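Prundton opens its mill, and I buy nothing (nearly)

I have lived 35 minutes from Prundton for most of my adult life and had never once gone there on purpose. You change buses at Prundton. You get a sausage roll at Prundton. But in March the old Cowie mill opens its doors for the day, and this year I had run out of reasons to stay in, so I put on sensible shoes and went.

Parking first, as it took up a good part of the morning. The website says to use Parkusix, an app I did not have and now cannot get rid of. It wanted my registration, my email, my postcode and my permission to follow me about, and then it told me the car park was in Gusstead, eight miles away. I paid for Gusstead. I left the car in Prundton. So far I've heard nothing from either.

The mill itself is a great soot-coloured lump by the canal, much bigger than it looks from the bus. Cowie has woven cotton twill in it for longer than anyone on the desk could tell me, and still does, on two floors out of five. The other three are rented out, stand empty, or belong to the pigeons. You queue in the yard, somebody gives you a sticker and a pair of foam earplugs, and you're sent up an iron staircase in batches with people who all seem to have done this before.

The weaving floor is the reason to go. I'd expected a nice clatter, the sort of noise they put behind a voiceover on the telly. What you get comes up through your feet and settles in your back teeth. Our guide had the voice for it and still had to stop talking every time we passed a machine, so I have a very detailed account of the warp and almost nothing on the weft. There are 600 threads in something, and I nodded. At the far end we were allowed to touch cloth as it came off the roll, one at a time, like children with a rabbit. 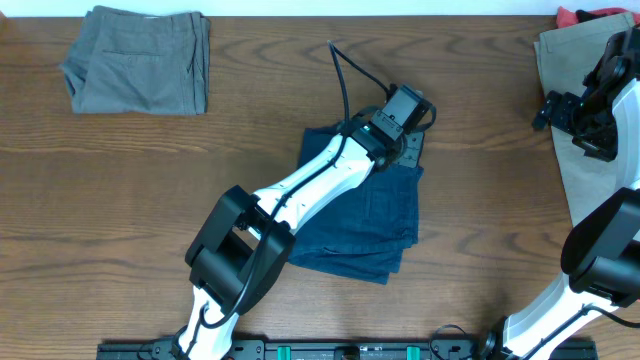
After that comes the finishing room, where it's quieter and smells of hot pennies. Raw twill is horrible, I'm sorry to say. It's stiff and a bit greasy and the colour of porridge. Then it's washed and singed (over a row of gas flames, at speed, with nobody screaming) and washed again, and by the time it reaches the last table it has turned into something you'd recognise as a trouser. I liked the singeing more than I've liked most films. A man in our group asked whether it ever caught fire and got a long pause and then "not so as you'd notice".

The dye house was shut. There was a laminated sign on the door saying the dye house was open.

Lunch was in the old canteen: soup or soup. I had the soup, and shared a bench with a couple who were working their way through every mill, pit and pumping station in the county and marking them out of ten. Prundton had lost a point for the stairs and gained it back for the bread. They'd been to a gasworks the week before and spoke of it the way other people speak of Venice.

The afternoon belongs to the talks, which are given upstairs in what used to be the counting house. I chose the one on why trousers are the colours they are, partly for the subject and partly for the radiators.
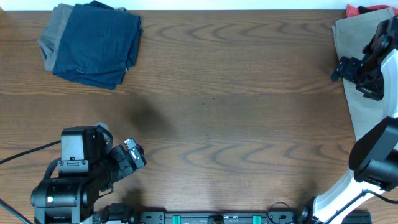
The colour talk was far better than it had any right to be. The short version is that most of us have been dressed by army surplus and dirt. Khaki was meant to match dust, and spent a long career being shot at before it was ever worn to a barbecue. Navy hides ink, oil and gravy. Grey was for clerks and schoolboys, who had no say in it. You can do the check at home in under a minute: take any folded pile of clothes, and if it isn't navy on top of grey with something beige or khaki off to one side, you're a more adventurous person than I am. Half the room looked down at its own knees. Cowie once tried a mustard, we were told, and in the end sold most of it as dust sheets.

There was a slide of the order book, beautifully written, in which a gentleman from Gusstead complains by post that his twill has outlived his interest in it. I'd have stayed for an hour of that alone. Instead we had a slide about sales in the export market, and the radiators did their work on several of us.

Then the shop. You can't leave without going through the shop, and I mean that as a matter of architecture. It has cloth by the metre, tea towels by the stack, and a full tailored suit in the window at £1,099, which I stood in front of for some time as if I might be about to. The proper mill seconds are in bins at the back, and there's an etiquette to it that I didn't know and broke at once. You're not supposed to unfold. You lift a corner, look wise, and put it back. I came away with a remnant long enough to cover one cushion, and I own two.

One thing I'd meant to ask all day was how you tell good twill from bad without a man with a magnifying glass beside you. The woman on the till did it with her thumb. Rub it against the slant, she said, and if it fluffs straight away then so will you by Christmas. I've been round the house since doing this to everything I own, and it has been a sobering week.
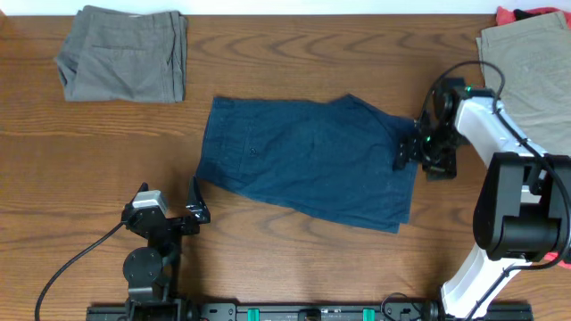

Reader's comment, from canalside_jen: I did the same tour and would argue with you about the thumb test. My old twill shorts fluffed the day I bought them and I've gardened in them ever since, knees and all. The seat went before the cloth did, and the pockets will see me out. Was the dye house still shut? It was shut when I went too, same sign.

It was, Jen, and I'm starting to wonder if there is one. On the shorts I give way, although I'd like it noted that the till lady seemed very sure of herself.

For anyone else thinking of going: doors open at ten, it's free, the stairs are as bad as the couple said, and there's a lift if you ask at the desk. Take your own earplugs if you have fussy ears. The last weaving tour goes up at half past three and fills early. Get the bus.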